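Dining table produce sort, Felari house - safety checklist
Checked by Jomar Cruzado, August

**1. Table and cloth**

- [x] Cloth lies flat, no folds under the box
- [x] Table clear of knives
- [ ] Kettle away from the work area

Comment: The blue kettle is at the back right, just behind the corner of the box. Move it to the kitchen counter before the next sort. The curtain on the left is fine where it hangs.

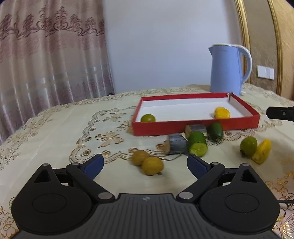

**2. Handling cut pieces**

- [x] Pieces lifted one at a time
- [x] Cucumber held between the pads, not squeezed
- [ ] Wipes within reach

Comment: Bumpy-skinned cucumber gives a decent hold. Whole round fruit goes in first - it rolls if it is left out on the cloth.

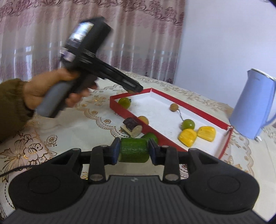
Cut pieces go in after that, set down low and not dropped. Wipes are on order from Prokden, 2 packs. Until they come, use a damp dish towel and change it between sorts.

**3. Box**

- [x] Produce paired by kind
- [x] Nothing stacked above the walls
- [ ] Corners sound

Comment: Back right corner is split and the flap is torn. Eggplant, tomatoes and cucumber are all sitting below the rim. Replace the box, same size, shallow, white inside. 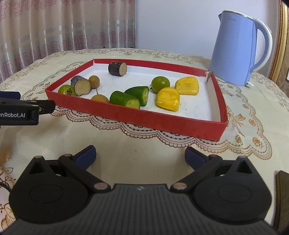 Can the split corner be taped for now?

Tape it on the outside only, and keep cut pieces away from that end until the new box is here.

Open items: 3 (kettle, wipes, box). Recheck at 9 a.m. before setup.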